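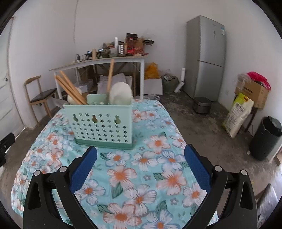 Page last changed: January 9, 2021

Utensil Storage for a Shared Kitchen
Project report, Aaliyah Bélanger

1. Background

Our house has a small kitchen used by four people. Before the project, the cooking utensils lived in one drawer with the tape, the batteries and the takeout menus. The drawer jammed often, and wooden spoons went back in damp. In October I chose this as my household design project. The aim was to find a way of storing utensils that everyone would keep using after the project ended.

2. Options

I compared three types of storage: a divided drawer tray, a wall rail with hooks, and an upright basket. The rail was dropped early. Our lease does not allow drilling, and the stick-on hooks I tried fell off the tile overnight. The divided tray fit the drawer but was too short for the longer handles.

The basket I settled on is mint green plastic. Its front is perforated with rows of star-shaped holes, with keyhole-shaped openings higher up, and it has a darker green tray at the base. The holes matter for air flow and the tray can be emptied into the sink. It stands on the table with the flowered cloth, where everybody can reach it.

3. Method

I kept a log for 19 days. Each evening I wrote down anything left in the sink, on the stove or back in the old drawer. I did not tell the others which items I was watching. The log was kept in a paper notebook and typed up afterward.

4. Results

Light wooden sticks and long handles were the easiest things to put away, and they were nearly always returned. They do fan out and lean to one side, so the basket looks untidy even when it is in order. Utensils with wide, rounded heads were harder. They take up the space at the top and hide whatever is behind them.

Knives were left out of the project for safety and stayed in their block.

5. Changes I would make

A divider would stop the thin pieces from sliding over. I cut one from a yogurt lid but it was too soft. I would also wash the base tray on a set day, as it was forgotten twice during the log. The tablecloth should be wiped at the same time.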